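Humidity logging in the archive store

The data loggers in the Bandby store were replaced in May. The old units sampled once an hour and lost readings whenever the batteries dropped; the new ones sample every 7 minutes and keep 55 days of data on board. Harriet Strickland has moved the alarm threshold from the door sensor to the rear shelving, where air movement is poorest.

Box 306 stays in quarantine until its readings level out -- please do not reshelve it.
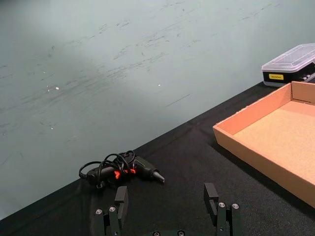 Download the logs before resetting a unit, as a reset clears the memory. Calibration records go to Barrett Villanueva in room 424.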